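Identifying a studio mark on a cabinet card, November

by prandanura_91

Hello all. I am trying to learn the years of a studio called Lundholm. I have a cabinet card with this name pressed into the lower border, and on the back a pencil word which I read as "Floltness". I do not know if this is a family or a farm. The card is thick, cream color, with a gold edge on all 4 sides.

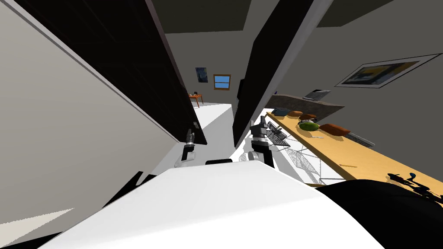 Old Portraits & Card Photographs Club, Members' Board

oxcart5: Gold beveled edge usually means late 1880s or after. Can you scan the back at a higher resolution? Pencil notes disappear in small files.

prandanura_91: Thank you. I scanned it again on Monday and the second letter is clearly "l", so I keep "Floltness".

tintype_attic: I don't agree about the edge. Studios bought card stock in lots of up to 1000 and used it until it was gone. I would date by the sleeves before the card.

oxcart5: Sleeves are fine for a woman in the city. For a country family the good dress could be ten years old.

prandanura_91: The sleeves are narrow with a small point at the shoulder. Does this help?

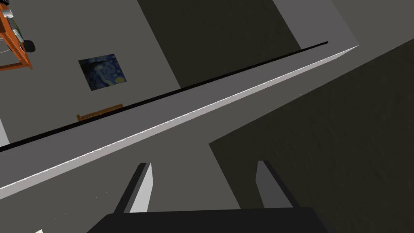
Re: the pencil word on the back

simoes_cards: I have one from the Simões album with the same kind of pencil writing, and there it was the dealer's note, written maybe 100 years later. Is there a price near it?

prandanura_91: There is a "5" in the corner. I thought it was the number of the print.

tintype_attic: That is a price. The name can still be right, dealers often copied it from the album page.

oxcart5: Or they guessed. I would not put it in a family tree yet.

prandanura_91: Then I will write it with a question mark, and look for Lundholm in the city directories first.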